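Snack boxes for the office and the post: your questions

Written by Sanne Segers, Nunberg. Updated 30/11/2021.

Do I need a special box?
No, whatever the shops would like you to think. I have bought two "snack organisers" in my life and both now hold batteries. A plain box with straight sides does the job.

How many packets should go in?
Fewer than you want. The Kokkonen snack box is sold as holding 36, and I'd like to meet whoever managed that without turning half of them to crumbs. I stop at 30 and the lid still shuts.

Flat or standing up?
Standing up, if the packets are small. People say flat is safer for crisps. I tried both on the post from Nunberg to Sirndale and couldn't tell the difference, except that with flat ones you have to dig for the flavour you want.

Should I sort by flavour first?
Lay a few out on the table, away from the box, and see what you have. Sorting by colour is quicker than reading labels, though makers do like to use the same yellow for three different things.

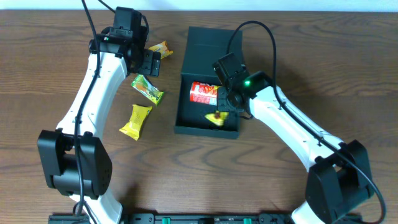
Check the crimped ends while you're at it. A packet with a split seam goes stale and makes everything near it smell of onion. Press gently; if it sighs, eat it.

Isn't it cheaper to buy a ready-made box?
So they claim. Jokham's came to 190 g of food when I put it on the kitchen scales in June, and a good deal of shredded paper. I haven't ordered another.

Do I need the shredded paper?
No. If things rattle, use a smaller box.

Hertta Valtonen wrote in to ask if you can pack chocolate with crisps.
You can. I wouldn't in summer, and I don't believe the "heat-proof" liners either.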